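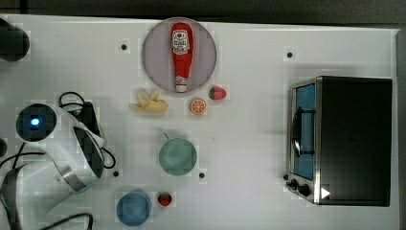

## 4. Entry tasks and comment quality in prize draws on film and television sites

*Figure 2. A red ketchup bottle on a round plate, white tabletop, from above.*

### 4.1 Material

The draws studied here all ran on Prustari, a film and television news site that gives away discs, box sets and preview tickets several times a month. Readers enter by leaving a comment under the post. The site's editor, Kagiso Swanepoel, gave us access to the full comment threads, including those removed by moderators, and to the list of winners with names replaced by codes. We kept 40 draws in which the prize was a film or a season of a series on disc. Draws for tickets were left out because most of them could only be entered from one city, and this cuts the number of entries for reasons unrelated to the task.

Each post was sorted by what it asked of the reader. The plain draws asked only for a comment of any kind. The question draws asked for a fact that could be looked up, such as the name of a director. The opinion draws asked for a favourite episode or scene. The writing draws asked for something new, usually a short plot for an episode that does not exist. Thư Giáp and Ilari Halonen sorted the posts separately and then compared their lists. They disagreed on 2 posts, both of which asked for a favourite scene and a reason in verse. These were placed with the writing draws.

### 4.2 What readers did

Plain draws drew the most entries and the least talk. Most comments were a single word or a line of thanks, and replies between readers were rare. In the question draws the first correct answer was usually copied by those who came after, sometimes with the same spelling mistake. One thread for a crime series called *Skimatberg* carried a wrong answer from the first page to the last, and the editor accepted it in the end.

Opinion draws behaved differently. Readers answered each other, and many came back to the thread after entering. The arguments were mostly mild and concerned which season was the weakest. Several readers said they already owned the set and were commenting for the conversation. We had not planned to count such comments, and the coding scheme in Section 3 has no place for them, so they were treated as ordinary entries.

Writing draws had few entries, and these were long. Regular readers were over-represented among them. In interviews, regulars said they liked the small field, as it gave them a better chance of winning. New readers who entered a writing draw seldom entered another one.

### 4.3 Choice of winner

The site's rules state that plain, question and opinion draws are settled at random, using a tool supplied by Nilent. Writing draws are judged by the editor. Many readers appeared not to know this. Comments such as "hope you like mine best" turned up in random draws of every type, and a few readers complained that a weak answer had won. Räsänen, a smaller site that we looked at for comparison, prints the method of choice in the first line of each post, and we found no complaints of that sort there.

Raimo Mäkelä and Anneli Pitkänen read the complaint threads a second time to check whether the value of the prize made a difference. It made very little. A single disc could cause as long a quarrel as a full box set, and the longest concerned a disc that the winner never claimed. Unclaimed prizes are taken up in Section 5 together with the closing dates.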